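Visita a Gullwood: un día entre brazos robóticos y tazas de café
11 de agosto de 2020

Llevaba desde febrero detrás de esta visita, así que cuando por fin me confirmaron el hueco me planté en la puerta de Gullwood media hora antes, con la libreta nueva y un bocadillo que no llegué a comerme. Para quien no la conozca: Gullwood prepara y sirve la comida de las oficinas del polígono, 1.153 raciones al día cuando todo está abierto, y tiene 40 personas en plantilla entre cocina, reparto y lo que allí llaman «la vuelta», es decir, todo lo que regresa sucio, mezclado y a medio vaciar.

La vuelta es justo lo que yo quería ver. De automatizar los fogones se habla mucho y de recoger encimeras se habla muy poco, y eso que ahí se van las muñecas y las espaldas de la gente.

Me recibió Esben Ingvarsson, responsable de turno, que empezó fregando en esta misma casa y conoce cada desagüe por su nombre (casi literalmente, hay uno al que llaman «el sordo»). Empezamos por el muelle, donde entran los carros. Los carros son de Vilov, con las ruedas cambiadas porque las de serie se atascaban en la junta del suelo, y me tuvo un buen rato explicándome la junta. ¡Me encantó! Son esas cosas las que luego deciden si un sistema funciona o se queda en la caja.

De ahí pasamos al túnel de lavado, ruidosísimo, y al puesto de control, que es una mesa alta con dos pantallas y un cuaderno de anillas. El cuaderno me pareció lo mejor de la sala. Cada vez que un brazo se para, quien está de turno apunta a mano qué tenía delante y qué hizo para sacarlo del apuro. Los de Ernov, que llevan el software, vienen a leerlo y a preguntar. Vi páginas con tres letras distintas discutiendo en el margen sobre la mejor manera de coger un cuenco hondo: por el borde, según unos, y siempre por debajo, según otra persona que subrayaba muchísimo.

Esa discusión antes no existía, me contaba Esben mientras íbamos hacia las cocinas de planta. Cada cual recogía a su manera y ya está. Ahora hay que ponerse de acuerdo, y la gente que llevaba años haciéndolo con las manos resulta ser la que mejor sabe explicar por qué una taza se coge de una forma y un plato de otra.

Las cocinas de planta son pequeñas, con encimera de piedra gris y muebles brillantes, como las de cualquier oficina, y los brazos trabajan ahí mismo, sobre lo que haya quedado encima.
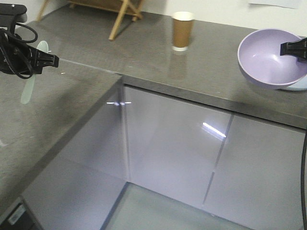
Me quedé mirando mucho más rato del previsto. Lo que cuesta son las formas raras y los materiales que dejan pasar la luz; un vaso de papel, en cambio, se reconoce bien pero se aplasta si la pinza aprieta de más, y los ajustes de fuerza ocupan varias hojas del cuaderno.

¿Y la plantilla? Pregunté sin rodeos. El equipo de la vuelta sigue siendo el mismo, pero 26 personas han pasado por el curso interno y rotan por el puesto de control, cosa que antes hacía un técnico externo de Arnardóttir. A casi todas les gusta el cambio. A un compañero del muelle, no: me dijo que estar de pie delante de una pantalla le cansa más que empujar carros, y que ha pedido volver. Se lo han concedido. También hay quejas con el horario, porque los brazos se revisan a primera hora y alguien tiene que entrar antes para eso — un asunto que sigue sin cerrar y del que se hablaba en la cantina con bastante franqueza.

Terminamos allí, con un café y un bollo de cardamomo buenísimo. Si alguien quiere ir, las visitas son en grupos pequeños y hay que llevar calzado cerrado (a mí me prestaron unos zuecos dos números grandes). Yo ya he pedido repetir en turno de noche, que es cuando entran los carros de los eventos.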